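Second stop on the Follura open day was the toy room, and I could have stayed there until closing! I'm a sucker for a small bright toy, and the red one on the marbled tabletop had me right away (red in the middle, yellow sticking out).

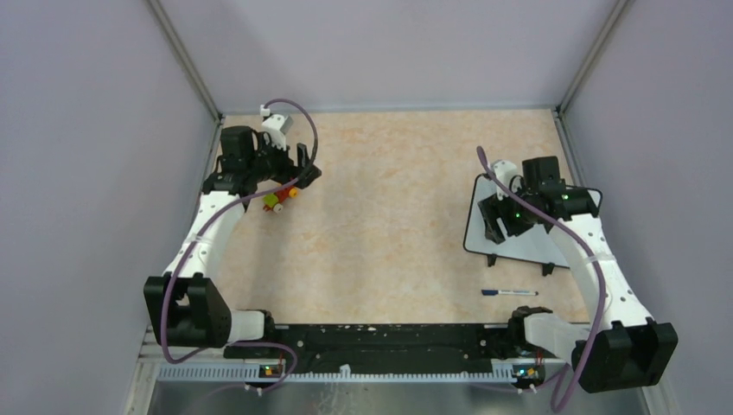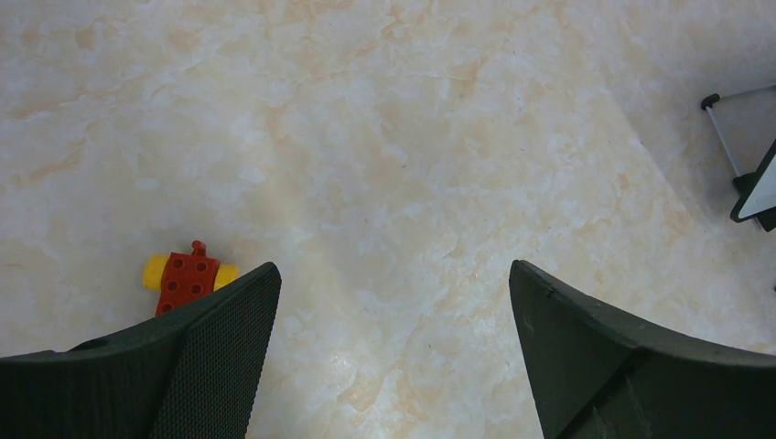

Fotini Karagiannis wrote to me afterward that she'd have skipped lunch for the toys too, and that her kids still fight over a red one from October.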